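Notebook > Kitchen line > Stillum cell

February 2020, Illesbridge

Grip file reworked again. Miranda (the planner, a piece of software with opinions) now closes the fingers 3 mm further before lifting. Set the batch going in the simulator and went for tea, as my job now largely consists of.
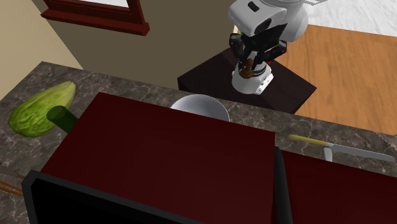
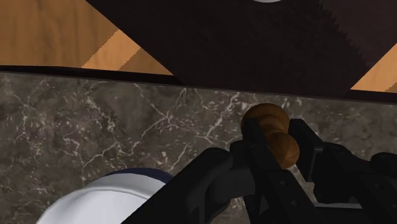 Marble counter, small brown object in the gripper.

Log stands at 1,114 runs since August. The prep room at Tritex has been told the real arm will take over fetching and putting away, leaving people free for "skilled tasks". They asked which tasks those were. I said I'd find out, and have written it here so that I can say it's written down.

One of them has 8 years on the bench and wants to know who wipes the gripper. Fair point. It isn't in the Stillum spec, so presumably she does.

To do: rerun 400 with the old finger setting, same seeds. Ask for someone from the prep room to sit in on the next review. Also find out who keeps renaming the results folder.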